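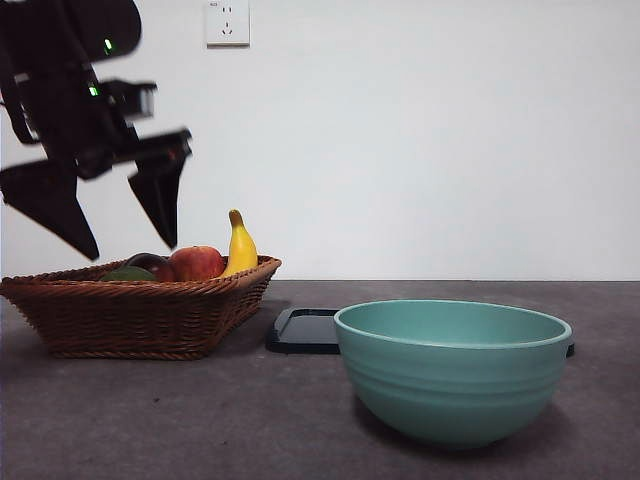
Ok so fruit bowls. Start with the one at home, ask for hands, who has one on the counter right now. Then who knows whats at the bottom of it. (wait for laugh, if no laugh keep going.) My whole pitch tonight is that a fruit bowl is storage first and decoration second, and most of us have that backward. Look at the basket on the slide. Wicker, sloping sides, thick rolled rim you can get your fingers under. Four pieces of fruit and the tops come up just over the rim, so you can see what you've got from across the kitchen. Banana standing up at the end with the stem in the air, red apple right next to it. Come back to that pair, they are going to be a problem.

WHY I CARE, keep short
- threw out a lot of fruit last winter. Started weighing it in December, kitchen scale, pencil on the back of an envelope
- 600 grams the first week. Two of us in the house!!
- mostly bananas and pears. One lemon that I will not describe
- Luminița asked me to talk because I complained about this at the Visville potluck for most of an evening. So, her fault. Thank Luminița here

DEPTH
Deep bowls are where it goes wrong. My old one was a big ceramic thing from Jarlow, wedding present, gorgeous, weighs as much as a dog. You could fit 13 oranges in it and I did. Bottom layer gets squashed, gets no air, and you don't see it till you smell it. One bad orange takes its neighbors with it.
One layer. If you remember one thing from tonight, one layer, two if its apples and you eat them fast.
If you love the big bowl keep the big bowl. Put a rack or an upside down saucer in the bottom so it holds less. Mine has onions in it now, in the pantry.

MATERIAL
Ceramic and glass: easy to wash, no air underneath. Fruit sweats where it touches.
Wire: tons of air, but thin wire cuts lines in soft fruit. Peaches hate it. Line it with a folded dish towel.
Wicker: my pick. Air through the sides if the weave isn't too tight, kinder on skins than wire. Tighter weaves let less through, so don't pack them. Downside is juice. Once something leaks in there its in the weave for good unless you catch it quick. Brush, warm water, tiny bit of dish soap, then dry it all the way, upside down, not on the radiator (I cracked one). Liner helps, paper towel is fine, swap it when you shop.
Wood: fine, wipe it, oil it once in a while. Skip the part about oils unless someone asks, last time that ate ten minutes

pass around the Grimley basket and the wire one here. Don't pass the ceramic. Somebody will drop it

WHO SITS NEXT TO WHO
Back to the banana and the apple. Both give off ethylene, thats the ripening gas. Put them side by side and they hurry each other up. Pretty on the counter, bad for anything you want to last the week.
- bananas: best on their own. Hook if you have one. If not, stand them at one end, curve up, so they're not lying on their own bruises
- apples: counter for a few days, then fridge drawer. They stay crisp way longer cold
- pears: counter till the neck gives when you press it, then fridge
- citrus: counter a week, fridge if you bought a bag
- avocado: use the gas on purpose! Paper bag, one banana, fold the top down. Check daily
- berries never go in the bowl. Never. Fridge, dry, wash right before you eat them
- tomatoes, yes count them, yes on the counter, stem side down, not in the sun
- potatoes and onions not in the fruit bowl and not with each other either

Someone will ask about wrapping banana stems in plastic. Tried it, three bunches. Could not tell the difference. Say so and move on.

WHERE TO PUT IT
Not on top of the fridge, warm up there. Not next to the stove. Not on the windowsill even tho it looks nice in the morning. Table is good, dark tabletop is good too, you spot crumbs and drips worse but fruit flies don't care what color it is. Ours is by the door to the hall so you grab one on the way out. Kids eat what they walk past. Iulian's story about the clementines goes here if he's in the room, ask him first.

FRUIT FLIES
People will want this so don't skip. Small dish, cider vinegar, drop of dish soap, leave overnight. But also empty the basket and wipe underneath, they will be living on something sticky under there. Rinse bananas when you bring them home, whole bunch, dry them off. Check the drain. Check the recycling, juice cartons are the worst.

ROUTINE (slow down here, people write this part down)
1. Before shopping, empty it out. Everything. On the table
2. Anything soft gets eaten today or cut up for the freezer
3. Shake out crumbs, wipe, new liner
4. Older fruit goes on top, new fruit under or at the back
5. Extra goes in the fridge, don't pile it
Takes 3 minutes. I timed it cause my husband didn't believe me.

Freezer bag: bananas peeled FIRST. I froze them in the peel one time and had to cut them out with a knife like an idiot. Apple chunks are ok for sauce, mushy for anything else. Label it. You think you'll know what it is

DID IT WORK
By spring we were throwing out almost nothing, one peach I think and half a pear. Bought less too. Thats probably the bigger part, if I'm fair. Smaller basket, smaller shop.

If time: the Lungu apple cake, uses up the wrinkly ones. Handout is on the back table, 350 oven, the handout says 530 in one place, thats a typo, FIX BEFORE PRINTING

Questions. Get the baskets back. Chairs need to be stacked before we leave.

May 24, 2023
Notes by Iulian's sister-in-law, Visville Home Evenings

Recent talks
Sharpening Kitchen Knives Without Fear
The Pantry Shelf You Can't Reach
Bread Boxes, Yes or No
Luminița Mihăilă on Drying Herbs
Iulian Ursu: Small Freezers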